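Drying and sorting wooden chopsticks

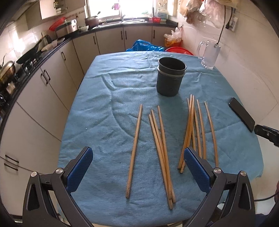

I wash ours by hand, in water just warm enough to melt grease, and then they go on a terry towel. The old rack held them tip down in a closed cup, and the tips stood in whatever ran off. By November three pairs had gone gray at the ends and smelled of pond. Those went in the trash, and I changed the procedure.

The towel lies rumpled under the area where the chopsticks go. Flat drying takes longer than I expected. In my kitchen, window shut, a thick stick needs 8 hours before it stops feeling cool against the lip, and a thin one a bit less. I turn them once if I remember.

Sorting is done at the same time. Our sticks came from two places: a bulk pack from Clulby, and some odd ones Ayanda Adams left me when she moved out of the Hayes building. The thin ones bow with age. A slight curve is fine if both sticks in a pair curve the same way, so I lay the thin ones side by side and match by eye, then roll each candidate on the counter and watch the gap under the middle. With nine sticks out there is always one left over, and it becomes the stirring stick for coffee.

Rough ends get sanded. I start with 1000 grit, wipe, and finish with 3000, which is more than the wood needs but I had the sheets left from a knife job. One drop of food-grade mineral oil per stick, rubbed in with a paper towel, left overnight. Stisudel sells a wax for this. I tried it and it made the tips slippery with noodles.

Storage is a plain open cup, tips up, only after the drying is complete. A cup with holes in the base would be better. Zernano used to make one with a drip tray and I have not found a replacement at that diameter.

Next time I will write up the cutting board, which has a split along the glue line.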